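Practice makes a mess

Monday, 8 am, and the Adari group is already arguing over the results. Good results, mostly. That's the argument.

The method is called Vesance. Short version: a person shows a two-handed robot how to do a kitchen job, 8 times, no more. Software then cuts those demos into bits, shuffles the furniture and plays the bits back in simulation until it has 500 fresh ones. Failed runs get binned. The robot learns from what's left.

Does it work? In sim, yes. 90 per cent on drawer jobs, well up on training with the human demos alone. Colour changes don't bother it. Moving the objects does, a bit.

Cups are the sore spot. A cup standing up is easy. Tip it over and the fingers have to come in at a differnt angle, and there's not much in the demos to copy from. 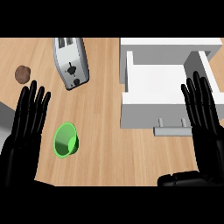

So the team went back and wrote a second filter, Pultum, that favours the odd grasps over the tidy ones. 277 extra runs kept. Slow going, and the labelling was a pain, but the cup scores came up.

Next is real hardware, at the Noguchi lab in March. Friction is the big worry their. Simulated fingers slip in ways rubber doesn't, and the filter has never seen a sticky drawer.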